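Dididis Opens Its Simulated Kitchen to Anyone Teaching Robots to Do Chores

2 November 2024

Can a robot tidy a kitchen yet? Conar and Cesico have spent the year on that question, and today they're sharing what they have so far. Dididis, their joint library of simulated household and shop-floor chores, is now free to download, with 29 tasks, 20 room layouts and 1,556 recorded attempts (the bad ones included!).

The chores are the kind most of us do half asleep. Pick something up off the counter. Put a lid back. Clear a workbench before the next job comes in. People manage these without looking twice, and machines still find them surprisingly hard, which makes them a great place to work.

Much of the effort went into surfaces. A plain white table is kind to a robot's vision software, but real homes are full of busy stone, shiny metal and dark things lying on dark counters. The Dididis rooms have plenty of all three, and the team can swap one finish for another overnight and run the same chore again.

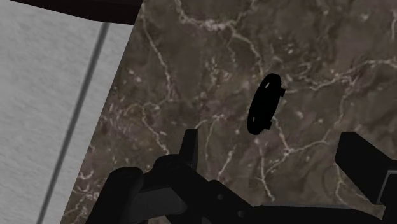 A flat black disc on veined brown marble, seen from just behind the gripper, asks for careful work. The fingers have to line up with something thin and low, and a small error in height means closing on air or pushing into the stone.

So, are they ready?

Partly, and we're excited about the part that works. In our tests, upright objects with some thickness to them are now picked up dependably, even in rooms the software hasn't met before. Thin, flat things lag well behind. Soft items such as dishcloths are further off still, and we would not leave any of our current systems alone with a full sink.

The next stage takes the same chores out of simulation and into the Wijesinghe test kitchen, where real counters and real clutter will show how much of the learning carries over. First results are due in February, and we'll publish them whichever way they go.

Dididis can be downloaded from the project page, along with setup notes and the full task list. Suggestions for new chores are very welcome, especially the dull ones.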